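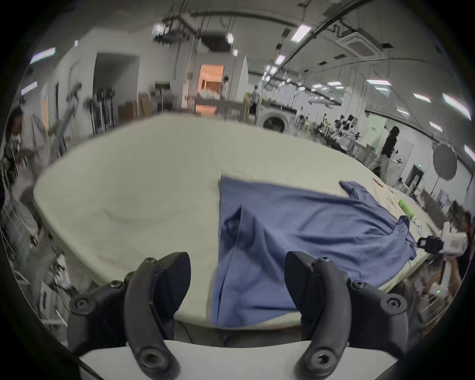 In Defense of the Ironing Board

By Lavanya Salian

My mother ironed pillowcases. She ironed dish towels too, and once, before a visit from my father's boss, a shower curtain. I grew up thinking this was something adults did on Sunday nights, like worrying.

I am now an adult and I own an ironing board, which puts me in a shrinking club. When I moved to Hullton I asked the neighbors on my floor if I could borrow one until mine came on the truck. The first offered me a hair straightener. The second said she hangs things in the bathroom while she showers, and I have seen her blouses, and I believe her. The third asked what it was for.

I understand the case against. The board is ugly. It screeches when you open it, like a gull that has been stepped on, and it closes only on fingers. It lives behind a door, so every time you use the door you are reminded of it. And the clothing industry has spent my whole life promising that I will never need it again. I have a shirt from Dufour with a tag that says "wrinkle free." I suppose they mean they don't charge extra for the wrinkles.

The steamer people are the worst. I have tried to love a steamer. I paid too much for one and stood in my bedroom waving it at a linen dress for half an hour, and at the end I had a damp linen dress. A steamer is fine if your goal is to make a suggestion to a piece of cloth. Sometimes cloth needs to be told.

What I like about ironing is that it's a chore with an edge to it. You start with a heap and you end with a stack. Very little else I do all day behaves this way. I answer 30 emails at work and by lunch they have had children. I clean the kitchen and somebody cooks in it, usually me. But a shirt that has been ironed stays ironed at least until I put my seat belt on.

It is also one of the last jobs you can't do while looking at a phone. I tried, once, and there's a tan triangle on a napkin to show for it. You can listen to the radio, or you can think, and I've done some of my better thinking over a collar. I decided to leave my job in Zurnton during a pair of khakis. I came up with a very cutting reply to my sister in the middle of a tablecloth, and by the time I reached the hem I had decided not to send it, so you could say the board has saved us a Thanksgiving.

I don't want to oversell this. I am not going to tell you that ironing is meditation, partly because I've met people who meditate and they don't swear nearly as much. My back hurts when I'm done. Fitted sheets are beyond me and, I think, beyond science. I have also given up on anything with pleats – if I own pleats, it's a mistake and I'm working on it.

But last February I went to a wedding in Kastunley, and the groom's brother came down to the hotel lobby in a shirt that looked as if it had been mailed to him in a bottle. He asked the front desk for an iron. They had one. He asked how it worked. A grown man, with a mortgage! I took the shirt from him and did it upstairs, yoke first, then cuffs, then sleeves, and the big flat parts last, the way my mother taught me. He watched the whole thing from a chair in his undershirt, completely silent, and when I handed it back he held it by the shoulders and said, "It's warm."

He sent me a card afterward. The bride and groom still haven't.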